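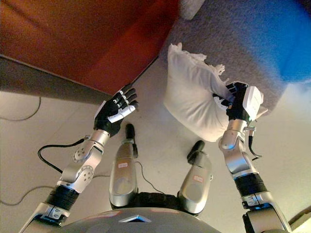
White pillow in the right hand, beside the red-orange sofa.

Irero Kitchen and Guest House, Orkville
Progress report to the Vammont Small Business Fund
Prepared by Hadiza Lawal, general manager

Period covered: reopening of the dining room through the end of December.

The dining room reopened with a shorter menu. We dropped the separate lunch card and now serve the same dishes from 11 a.m. until close. The list is two soups, a lentil stew, braised chicken, fried river fish, stuffed peppers and a flatbread made to order. Yeshi Ambaye runs the kitchen and has kept the stew and the flatbread on every day. The fish depends on delivery and was off the menu for nine days in total.

We served 2233 covers in the period against a target of 2100. Most of the gain came from weekday lunches. Dinner was below plan in the first month and on plan after that.

Grant spending to date:
Six-burner range and hood: installed, paid in full.
Walk-in cooler: repaired instead of replaced. The unspent part is held for the second phase, as agreed with Jae-hoon Chae.
Banquet room floor: finished.
Menu printing and outdoor sign: menus done, sign still waiting on the town permit.

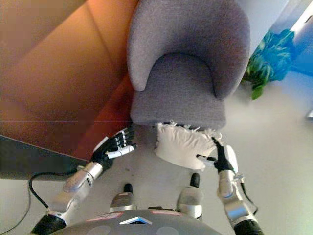 The banquet room took 11 bookings, mostly family dinners and two office parties. The largest had 121 guests, too many for one sitting, so we served it in two. We have since set the limit at 40 per sitting for a plated meal and will quote larger groups as a buffet only. Hubert Śliwiński has rewritten the booking form to say this. Deposits are now taken at booking.

Staffing: four full-time in the kitchen, five on the floor. One server left in the second month and was replaced. Food handler cards are current for everyone except the newest hire, who is registered for the next class.

Problems: the dishwasher leaked twice and the repair cost us $600 that was not in the budget. We paid it from operating income. Butter and cooking oil went up again, and the chicken dish was repriced once.
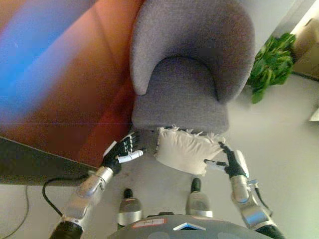 White cushion held in both hands in front of the gray armchair.

Next period: hang the sign, begin Sunday-style brunch service on a trial basis, and get a second quote for the cooler from Eze Refrigeration. Yetunde Ekwueme will send the receipts and the cover counts by month separately.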